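**Plesmont** is a press release distribution service based in Direck. It sends paid announcements from medical and dental offices to news sites and trade newsletters. It was formed when the Flotuton wire bought a smaller local agency.

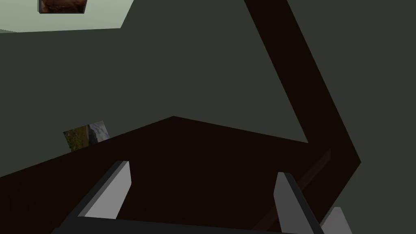
Releases go out every Monday and reach 223 outlets. Clients choose between 2 plans, and most text runs to over 900 words. A release may carry one illustration, which can be as plain as a small framed picture on a pale green panel.

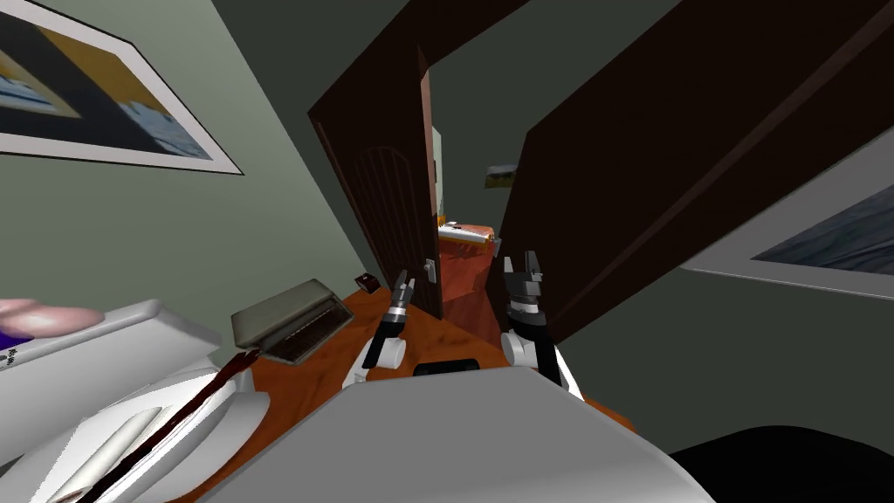
According to Kushwaha, pickup by an outlet should not be read as coverage, as many sites post releases automatically. Plesmont now labels such postings "syndicated" in its client reports.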